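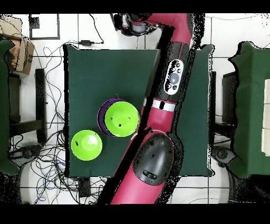 A magenta robotic arm over a square green table.

Cabin connectivity has been sold to business jet owners as a solved problem for years now. Adhiambo Mussa went looking for the people who pay the bills.

The brochure for the Plandden satellite terminal runs to 60 pages and uses the word "seamless" on most of them. It promises video calls from taxi to touchdown, streaming on every seat and a service plan an owner can understand. The last of these is the boldest claim, and the one that falls over first.

I spent part of the winter talking to operators who have fitted one of the newer cabin systems, either Plandden's or the rival package from Pretel. Most of them like the speed. Very few could tell me what a flight hour of connectivity cost them without ringing somebody in accounts.

Josphat Makori manages a mixed fleet of light and midsize jets for charter. He put the Pretel antenna on two aircraft and has held off on the rest. "The sales figure was for the box," he says. "Then there was the structural work, the paperwork, the paint, and the aeroplane sitting in a hangar not earning anything. I could have told you the price of the box in my sleep. The rest I learned by invoice."

The hardware weighs less than the old tail-mounted dish, and that is a real gain on a small airframe. But the fuselage antenna needs a doubler plate and new penetrations in the pressure hull, and approval for one type doesn't carry over to the next. Makori's second installation took longer than his first, on an aircraft he had been told was the easier job.

Then there are the plans. Pretel's entry tier is advertised at 1,599 a month, and the small print ties that price to a data allowance that one passenger with a tablet and automatic backups can empty before lunch. Overage is charged in steps. Plandden prefers an unlimited plan with a fair use policy, and the policy lets it slow the connection at its own judgment. I asked the company what level of use would trigger that. The reply thanked me for my interest in the product.

Coverage maps deserve the same squint. Both suppliers shade whole oceans in a confident single colour. Crews I spoke to described good service over land and patchy service on long southern legs, with dropouts that never lasted long enough to be worth a formal complaint. An owner trying to hold a board meeting at altitude might see it differently.

Pearce, the maintenance group, now advises customers to pair any retrofit with a scheduled heavy check, when the interior is already out. It's sensible advice. It also happens to bring the job into Pearce's own hangar, and the quote I was shown listed cabin refurbishment on the same page as if the two were naturally one purchase.

Defenders of the new systems point to resale. A broker told me a connected jet sells faster, and that 70 per cent of his buyers ask about wi-fi in the first call. Asking is cheap. He couldn't say how much more any of them had paid for it, and the aircraft he had on his books with no internet at all was under offer when we spoke.

A third supplier, Stakholm, says it will have a smaller antenna certified by December, aimed at turboprops. Certification dates in this business have a habit of moving in one direction. Makori has seen the presentation and was given a nice pen. He has asked for the installed price, in writing, for his own aircraft types, and is still waiting for it.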